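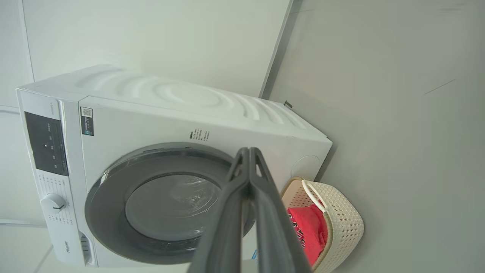

Page last changed: 6/21/18

The laundry task has been moved to the new planning stack, and I wish to record the state of the software before the January branch is retired.

The perception node, which we call Plulemska, is responsible for locating the door of the washing machine. It fits an ellipse to the dark ring and reports the centre, the tilt and a confidence value. The wrist view is rotated relative to the appliance, so the node no longer assumes that the control strip lies along the top. That assumption was the cause of 337 rejected detections in the previous logs. Of 2,952 stored views, all have now been relabelled with the orientation as a separate field.

The tinted glass remains a difficulty. Reflections on the porthole are still returned as depth points, and the planner, Stitley, treats them as obstacles. Eyerusalem Hailu has proposed masking the interior of the ring entirely until the door is reported open. I support the proposal — it removes one parameter and adds none.

Two items remain outstanding:

The gripper fingers must be subtracted from the view before the ellipse fit, as they overlap the ring on close approach.

The basket requires its own collision model. The handle is at present represented as a solid block, and Stitley will not plan a path beneath it.

The revised configuration files are kept in the Voltuvia repository, under the same licence as before.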